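Athanasiadis Pitch Counter and Scorebook Kit: a season with it

By Nives Piras

I have kept score for my son's baseball team for two seasons, and I've ruined a lot of paper doing it. Rain, mustard, a scorebook left on the roof of the car (twice). So when another parent passed along the Athanasiadis kit, I was ready to love anything with a waterproof cover. I ended up loving the whole thing!

You get a spiral scorebook, a thumb clicker for pitches and a clip that holds both to the dugout fence. I went through the book at the dining table on a Monday night before I trusted it with a real game, and I had the first three innings of an old box score copied in before my tea was gone.

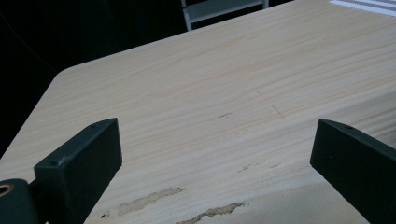

The clicker

Big button, loud click, and it has two counters side by side, one for each pitcher. My old Cleltard had one, which meant I was forever scribbling the other kid's total in the margin and then losing it. Over the season I logged 552 pitches for our starter, and the umpire and I disagreed on the count exactly once. (He was right. I was watching a dog.)

The reset takes a long press, so it won't zero out in your pocket. I do wish the numbers were bigger, especially for evening games when the lights haven't come on yet.

The scorebook

The boxes are wide enough for a grown-up's handwriting, and there's a pitching line under each team with room for a mid-inning change. We had a game where we used four pitchers in the fifth, poor kids, and I fit every one of them in without an arrow or an asterisk. The paper takes pencil beautifully and erases clean.

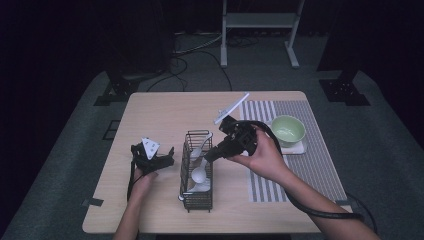

At the table, with both grippers in hand.

I compared it with the Jestalar book our league used to hand out. The Jestalar has more games per book, and if you only want runs and outs it's plenty. But the Athanasiadis has a page at the back for season totals, and that's the part our coach borrows every week to plan who rests.

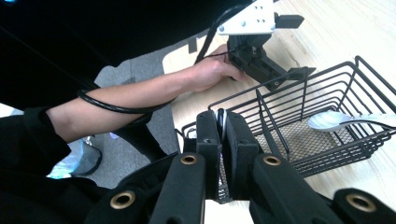
He used to guess, more or less, and now he flips to the back page and knows who threw on Saturday and how much. Our pitchers finished November fall ball with their arms feeling good, and I'll give the book a little of the credit.

One gripe: the fence clip is stiff and it pinched me in the cold. My husband swapped it for a Prinside clip from his tackle box and that has held fine since. I'd buy the kit again tomorrow, and I've already ordered a second scorebook for spring.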